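Davport sets service routine for hand-held grippers

Davport has changed how it looks after the paired hand-held grippers it uses for clothes handling. Pivot pins and the knurled knob are now checked every 12 hours of use, down from 16.

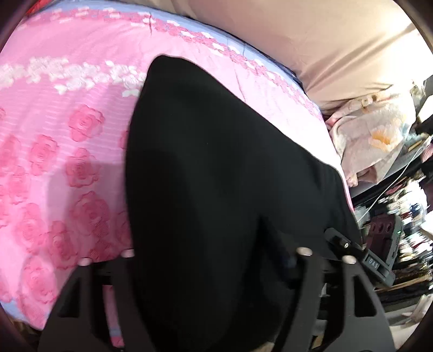
WORKSHOP NEWS

Thick black fabric puts more load on the fingers than shirts do, Dae-han Na said, and fluff collects behind the links. Both units are brushed out, the screws nipped up and the jaws closed on a test strip before work resumes.

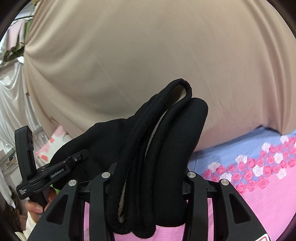
Mekdes Ambaye would go further and swap the pins at every second check, saying a stiff joint is easily missed by feel. The new routine starts in September.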